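Freezing-point depression

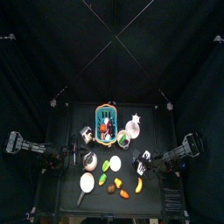
Freezing-point depression is the lowering of the temperature at which a liquid becomes solid, when another substance is dissolved in it. It is one of the colligative properties of solutions, together with boiling-point elevation, the lowering of vapor pressure, and osmotic pressure. In the simple theory, the size of the effect depends on how many dissolved particles there are for a given mass of solvent, and it does not depend on their chemical nature.

Explanation

At the freezing point of a pure liquid, the solid and the liquid have the same chemical potential. When a solute is added, the chemical potential of the solvent in the liquid becomes lower. The solid usually contains almost none of the solute, so its chemical potential stays as it was. The two become equal again only at a lower temperature, and this is the new freezing point.

During the freezing, pure solvent leaves the solution and the remaining liquid becomes more concentrated. For this reason a solution does not freeze at one fixed temperature. The temperature continues to fall slowly until the eutectic point is reached, where both components become solid together.

Calculation

For dilute solutions the following relation is used:

ΔT = i · K · m

where ΔT is the depression, i is the van 't Hoff factor, K is the cryoscopic constant of the solvent, and m is the molality of the solute. For water, K is 1.86 kelvins kilogram per mole. The factor i is 1 for sugar, which does not break apart in water. For sodium chloride it is close to 2 in very dilute solutions, and it becomes smaller at moderate concentration because the ions attract each other.

Measurement of molar mass

The effect can be used to find the molar mass of an unknown substance. A weighed amount is dissolved in a known mass of solvent, often 100 grams, and the cooling curve is recorded. Supercooling is a common source of error, and the solution should be stirred during the whole measurement.

In the teaching manual by Aksel Gunnlaugsson and Gaëtan Rolland, the method is described for a sample named Ketico, with a result of 133 grams per mole. The authors repeated the measurement 17 times and recommend to extrapolate the part of the curve after freezing back to the cooling line of the liquid.

Limits

The equation is not reliable for concentrated solutions, where activities must be used in place of concentrations. It also needs a correction if the solute enters the solid phase, as happens in many metal alloys. In this case the freezing point can even become higher.

See also

Boiling-point elevation
Eutectic system
Raoult's law
Supercooling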